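**Lodley workshop members open up their handheld gripper build**

Members of the Lodley shared workshop have finished the first full version of Clotis, a handheld two-handled gripper that lets an ordinary person teach a robot arm how to pick things up. The drawings, parts list and build notes are now free for anyone to download, and the group is hoping plenty of people will have a go at making one at home.

Clotis started in February as a side project between Lauri Niskanen, a retired fitter, and Ffion Beddoe, who teaches electronics at night. They wanted a robot arm that could tidy a bench, and soon learned that programming every little movement by hand was going to take years. Showing the arm what to do with a gripper you can hold yourself looked like a lot more fun!

"I'd spent three weekends typing in positions so the arm could lift one box of screws," said Niskanen. "Then Ffion handed me a pair of printed jaws and two bits of broom handle and told me to just pick the box up. I was hooked from there."

The broom handles are long gone. The current version has two curved fingers on a grey body, a proper grip for each hand and a pair of marker cubes, one on each side, printed with black-and-white square patterns. A camera worn on the head follows the cubes and works out where the gripper is and which way it's tilted. Flat things have been the favourite challenge lately - folded card above all, which is harder to hold well than most people expect.

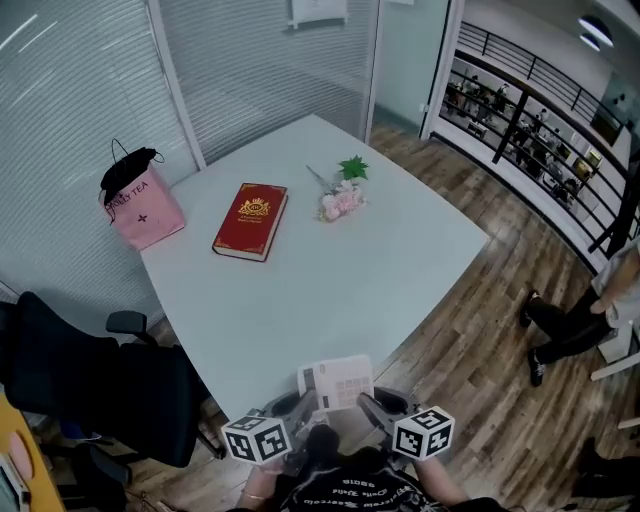

The group has recorded 262 sessions so far, nearly all of them with everyday objects that members brought from home. Hilkka Nieminen keeps the log and decides what goes on the list next. She has a soft spot for awkward shapes and likes to mix them in with easy ones, so a session might go from a hardcover book to something light and floppy within a couple of minutes.

"People come in thinking they'll be no good at it, and then they don't want to give it back," said Nieminen. "You pick up a card, you put it down, you try it from the other side. It's very relaxing. My sister did an hour and asked when she could come again."

Getting here took 9 versions of the fingers. The first ones were straight and dropped anything round. The fourth was strong enough to crack a plastic cup, and it still hangs over the workshop sink as a warning. Joni Eskola drew the curved shape in use now after an evening spent looking at salad tongs in his kitchen drawer, and the group hasn't felt the need to change it since (though he has a tenth on the go, naturally).

The cubes were the other big job. Early ones were glossy, and the camera lost them whenever the sun came in. Switching to a matt finish fixed most of that. The notes cover the paper, the glue and the best way to get the corners square, along with a frank list of the mistakes that cost the group the most time.

A full build uses 41 parts, not counting screws. Most can be printed on a small home printer, and the rest are common hardware store items. Beddoe has written the guide for people who have never built anything of the kind.

"If you can put together a flat-pack shelf, you can make this," she said. "I tested the instructions on my neighbour, who'd never held a soldering iron. She finished it over two evenings and her joints are tidier than mine."

The next goal is 3,000 recorded grasps shared in one open collection, with every builder welcome to add their own. Toivo Saarinen is setting up the upload page and would love to hear from people in small towns, schools and garages. Different rooms, different tables and different hands all help the arm learn, he said, and so does a bit of clutter.

The workshop will also run open build evenings from 6:30 pm at its Golura Street rooms. Bring your own printed parts if you have them, or come along and borrow a set. Kids are welcome with an adult. There's a kettle, a decent colour printer for the marker sheets and usually cake.

Plans and build notes are available from the Lodley workshop's front desk or by joining the Clotis mailing list.

**Media contact:** Ffion Beddoe, Clotis project, Lodley shared workshop, Golura Street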